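Magazine > Features > Clubs

May
Words: M. Imetti

The brief for this year's student challenge was to build a sandwich. The Opoku robotics club read this as a catering problem with some engineering attached, and spent its first evening arguing about mayonnaise.

Mayonnaise was banned by a vote, on the grounds that the arm cost more than everyone's bicycles put together. What remained was bread, salad and a rule book of 173 clauses, one of which defines "slice". The club has 19 members, nearly all of whom hold strong views on lettuce.

Lettuce, I learned, is where good robots go to be humbled. A roll stays roughly the shape it was when you last looked at it. A leaf folds, clings to its neighbour and then lets go over the floor. The club's first gripping program, Vakex, was written for wooden blocks and treated every leaf as a personal insult. 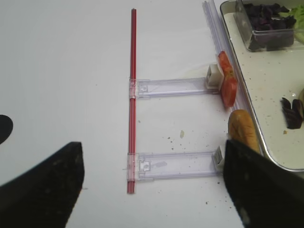
Its replacement is called Fastetti, and is slower. The students are touchingly proud of it. It will consider a piece of tomato for longer than I have considered some jobs, and the club keeps a running tally on the whiteboard of everything it has dropped. They stopped at 100 and began again from nought, which did wonders for morale.

Scoring gives 3 points for each filling placed and takes them away for squashing. Appearance is judged separately, by humans, who are also expected to eat the results. I asked who had been doing that in practice sessions and was offered a biscuit.

The regional heat is next month. They are still arguing about cucumber.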